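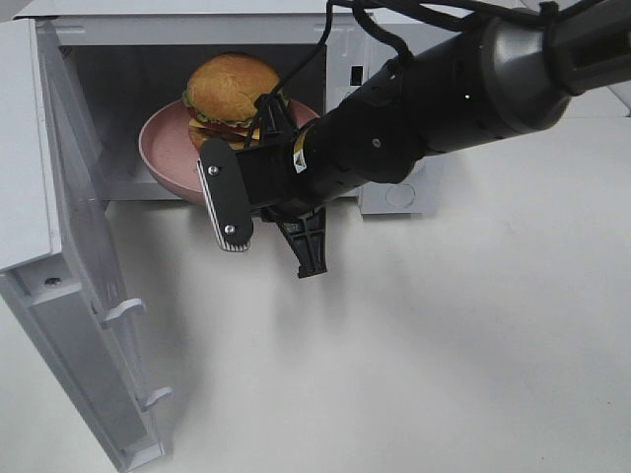 Cliltdale Equipment Review Group
Minutes, 20th September

1. Minutes of the July meeting
Approved with no changes.

2. Greltivgate kitchen task kit
The group reviewed the trial unit supplied by Vendton. The kit covers the arm mount, parallel gripper, wrist camera and task software. The quoted price is 3675 for the kit and 490 a year for support. Shipping is extra and has not been quoted.

Members asked if the software handles appliances other than the ones in the task list. Vendton's written answer is that new appliances need a setup session, and that 2 sessions are included in the first year.

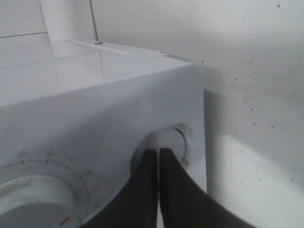
Wrist camera view, gripper fingers at the round opening on the appliance front.

It was noted that faded dial markings are hard to read in the wrist view. Vendton to be asked if a higher resolution camera can be fitted and at what cost.

3. Tsolakis offer
The Tsolakis quote has come in without a gripper. Held over until a full quote is received.

4. Decisions
Trial of the Greltivgate kit extended by 42 days. No purchase order to be raised before the trial ends. Spare finger pads to be priced separately.

5. Any other business
None.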